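Facilities Service Desk
Ticket 4566: Refreshment table, surface marks and cup supply
Site: Purves Building, first floor
Raised by: Nadège Chauvin
Assigned to: Gregor Rutherford
Priority: Normal
Status: Open – awaiting decision on tabletop

Original request
The white table used for drinking cups is no longer of an acceptable standard. The surface is scuffed and carries grey smudges which remain after the evening clean. There are also fine scratches. Separately, staff report that the plastic cups do not come apart easily. Two or three are pulled from the stack together and the spare ones are left lying about or thrown away. Please advise on both matters.

Entry 1 – Gregor Rutherford
Table inspected. The marks fall into two groups. Some are loose dirt and dust, which lift with a dry cloth. The remainder are rubbed into the surface. The legs are sound and the table does not rock. Cleaning contractor asked to confirm which product is in use on this floor.

Entry 2 – Greer Gunn, cleaning contract
The product in use is Zendlow general surface cleaner, applied by spray and wiped with a blue cloth. The table is on the evening round only. Cleaners have been instructed not to move stacked cups, and the area beneath them has therefore been wiped around. We will amend the instruction if Facilities agrees.

Entry 3 – Gregor Rutherford
Agreed. Cups are to be lifted on to a clean tray before the table is wiped and returned once it is dry. The tray is kept in the cupboard under the sink. Dust and crumbs should be brushed off first, as wiping over grit is likely to be adding to the scratches.

Test clean carried out on the left half of the table: warm water and washing-up liquid, soft cloth, left for 4 minutes, rinsed and dried. Smudges reduced. Scratches unchanged, as expected. A thin blue line, which may be pen, did not respond. No scouring pad is to be used on this surface.

Entry 4 – Hamish Lamont, Stores
Cups are the translucent white type, supplied by Wina in boxes of 300. Boxes had been stored on their side beneath heavier goods, and the sleeves at the bottom were pressed tightly together. Boxes now stand upright on the middle shelf. The affected sleeves remain fit for use but should be loosened by hand before they are put out.

Stores also recommends shorter stacks. The present practice is to empty a full sleeve on to the table in one go – this presses the lower cups together and the stack is easily knocked.

Entry 5 – Nadège Chauvin
Thank you. The cups are coming apart more readily. The table is cleaner, but the surface still looks worn and visitors do use this area. I should be grateful if replacement could be considered.

Entry 6 – Gregor Rutherford, March 9, 2019
Quotation of £66 received from Kurum for a replacement top, fitted to the existing legs. Passed to Vendula Havlíček for approval. The revised cleaning instruction remains in force in the meantime.
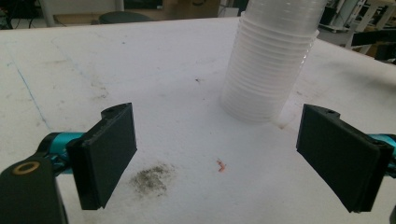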